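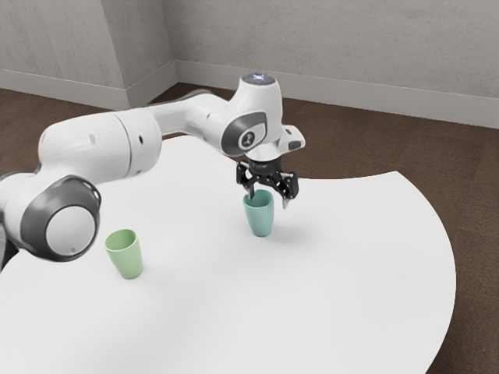

Setting Up and Looking After the Cup Cell
Ada Serra
Project report, 25/07/2020

What I was given

My project was to take over the Breto cell, get it into a state where somebody else could start it up without ringing me, and write down how. The cell only exists in simulation. There's one arm with a two-finger gripper, a big white table with a curved edge, and a couple of plastic cups, teal and light green. It all runs in Nulum, the simulator the department uses, and the control scripts come from a package called Anda that last year's group wrote in a hurry (their words, in the readme!).

I'd assumed a simulated robot would need no looking after at all. No grease, no loose bolts, nobody leaning on it. I spent most of the first fortnight finding out how wrong I was.

Getting it to start

The first time I loaded the cell, the arm dropped straight through the table and sat there shaking. I reinstalled everything twice before I read the log properly. Anda had been written against an older release of Nulum, and the newer one reads the base height in metres where the old one took millimetres. So the base was being put in completely the wrong place, and the physics did its best with that.

The fix was one line in the cell file. I've put the units in a comment beside every length now, which looks fussy but has already saved me once, when I changed the table height and nearly did the same thing again.

After that the start-up order goes like this:

1. Load the room and the table and let them settle before adding anything else.
2. Load the arm at its parked pose, folded back over the left side of the table.
3. Load the gripper as its own part and check it's fixed to the wrist mount. If the joint list shows it hanging off the world instead, stop and reload.
4. Open the fingers fully.
5. Put the cups down, the green one nearer the camera and the teal one further back to the right.
6. Run the hover check.

Step 3 is there after a very silly afternoon in which the arm moved beautifully and the gripper stayed floating in mid-air where it had started.

The hover check

I'm quite proud of this one. The arm goes out over the teal cup with the fingers open, one each side of the rim, and holds there without closing. Then I look at it. If the fingers are straddling the mouth of the cup, the tool offset is right and I can carry on. If they're off to one side, something has shifted between the wrist and the fingertips and there's no point trying to pick anything up.

I know a proper engineer would do the lot with numbers, and the script does print the fingertip position as well. But I found I trusted my eyes more, at least to begin with. A number that's wrong by a little looks exactly like a number that's right - a finger coming down on the rim of a cup doesn't.

It's worth moving the view about while you do it. From the side view I normally use, the elbow is right up close and takes up loads of room on the left, and the far finger can look past the cup when it's perfectly fine from overhead. I raised two faults with myself that weren't faults before I worked that out.

The offset problem

For a good while the cell would start nicely, pass the hover check, and then drift. Not much on any one pick, but it built up. I left it running overnight and it did 1,554 cycles, and by the end the fingers were coming down well off centre.

My first guess was the gripper joint slipping. I stiffened it, ran it again and got the same drift. My second guess was the cups sliding on the table, so I turned the friction up, and that made things worse in a new way (the cup tipped over instead of sliding).

The real cause was in Anda. After every cycle the script saved the arm's last position and used it as the starting point for the next one, rounding it on the way. Every cycle threw away a tiny bit. I changed it so the arm goes back to the stored park pose each time and never trusts where it thinks it is. I also put the joint stiffness and the friction back to what they were, which I nearly forgot to do, and I'd like whoever has this next to know that the values in the file now are the original ones.

Chukwu cards

Our lab keeps a maintenance card for each real machine, on a template called the Chukwu card, and I asked if I could make one for mine. It felt a bit daft for something with no moving parts, but it's turned out to be the bit I use most. It has 19 lines on it. Most are boring: version of Nulum, version of Anda, date of last change to the cell file, who changed it. The useful ones are these:

Hover check done from the side and from overhead
Gripper listed under the wrist
Park pose unchanged
Friction and stiffness at original values
Cups reloaded, not just moved back

That last one matters more than I expected. If a cup has been knocked over and you simply stand it up again, Nulum sometimes keeps a bit of leftover spin on it and it wobbles when the next run starts. Deleting it and loading a fresh one takes 3 seconds.

Where it's got to

The cell starts from cold with one command and I've had a coursemate do it from the card while I sat on my hands. She got stuck once, at step 3, where I'd written the name of the wrong joint. It's been corrected.

Still to do: the light green cup has only ever been picked up from its usual spot, and I haven't tried it close to the curved edge of the table, where the arm has to stretch. I'd also like the hover check to save a picture each time so you could flick back through them and see drift coming. I've started on that and it's in the folder marked August, half finished, with notes in the top of the script.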